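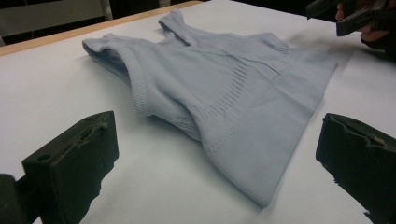 Tuesday, 2.15 pm

Folding trials, sleeveless knits. Carried on from the Piltonik batch, this time with the grey-blue ribbed tank. The Moulin tees are finished and back in their box.

The tank is harder than the tees. The armhole band is ribbed and firmer than the body, so it keeps its own curve while the rest slides about. If you smooth the body first, the band pulls it back in. Doing the band first worked better: lay one palm on the ribbing, push outward, hold, then draw the body flat with the other hand. Straps last.

The straps want to fold under. I lost a few tries to a strap end tucked beneath itself that I didn't notice until the first side fold was made, and then there was a lump at the shoulder. Run a finger under both before starting.

Striped band across the middle: don't pinch it. The knit is more open there and it stretches out of line, and the fold after that goes crooked. Pick up above or below it. Timothée Tessier asked whether the stripes could be used as a guide for the cross fold. I tried it. They run in an arc when the garment isn't pulled straight, so they're no good until the sides are already in, and by then you don't need a guide.

Order I settled on:
Armhole bands out, straps flat, hem pulled square.
Sides in to the width of the neckline.
Hem up to just under the chest.
Fold once more, straps inside.

The hem flares, so the sides don't meet evenly at the bottom. Leaving a little overlap there is fine. Trying to true it up made the top worse.

Timed it with the kitchen timer. Nearly 60 seconds on the first go from a loose heap, then 7 goes in a row without stopping, the best at 41. Slower than the tees by a fair bit. I think most of it is the straps.

The white tabletop is slippery for this fabric. The whole thing shifts when you tug the hem. Tried the Fornlow felt mat under it for the last 3 goes and it stayed put, but the felt leaves fluff on a pale colour. Went over it with the lint roller after. Might try the thin cotton sheet from the Sirnlow drawer instead.

To do:
Same again with the darker tank, if it has come back from the wash.
Write the band-first step onto the card by the bench, the old one still says body first.
More lint roller refills.
Ask Timothée where he put the 4 shelf dividers.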